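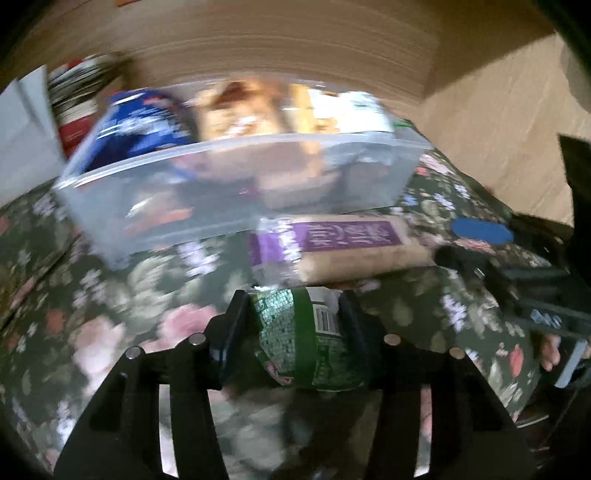
Why does a gripper lose hold of a round can partway through a lift when the pads looked tight at pickup?
Usually the pads are touching the can on a narrow line, so any slack in the finger linkage lets it roll out as soon as the weight comes on.

I'm asking myself that and answering it because it took me most of September to get there and I want it written down somewhere. We've got a Serrano two-finger on the snack sorting job, and it was dropping cans once every 2 or 3 trays. Cracker bags fine, bars fine, cans on their side, nope. One went off the table and hit my foot (sneakers, I know, I know). Anybody else seen this?

pelletjam
Yep. Check the pads first. Ours got shiny after a couple of months and anything with a glossy label just squirted out. Wipe them down with alcohol and try again before you take anything apart.

tray_goblin
Cleaned them twice, new pads too. It got better for an afternoon and then went right back to dropping. The log says it's fully closed on every single one of the drops, which is what bugs me. It thinks it's still holding the can!

offbyonebolt
Then it isn't the pads. I'd look at the bolts on the finger arms. On the Tilliron version they back out a hair at a time and you get play you can't see, but you can feel it if you wiggle the tip.

pelletjam
I don't buy that. If the bolts were loose he'd be dropping bags too.

offbyonebolt
Bags squish! A bag doesn't care if one finger is a little crooked. A can does. I had one that passed 100 bag picks in a row and couldn't keep hold of a soup can.

tray_goblin
OK, wiggled it. Left finger moves, right one doesn't. Tightened everything, put a dab of threadlocker on, and ran it until closing. 189 can picks, one drop, and that one was my fault for setting the can down half on top of a bar.

quietconveyor
Glad it's better, but can we go back to the foot? A gripper that reports closed with nothing in it is a safety problem, and tightening a bolt doesn't fix that part. At Meltard we had the arm carry on at full speed after a drop and swing right over the spot where the guy was bending down to pick the thing up. Put a check on the finger gap after the lift. If it's narrower than the can, stop.

pelletjam
For a can of chips, though? Seems like a lot.

quietconveyor
It's the arm I'm worried about, the can is whatever. And somebody will put something heavier in there eventually.

tray_goblin
Fair. I added the gap check last night and it stops within 700 milliseconds, which still feels slow to me. Going to work on that. Also wearing real shoes now.

offbyonebolt
Recheck that left side in a week or so. Mine at Sallgate came loose again even with threadlocker, and I ended up swapping the bolts.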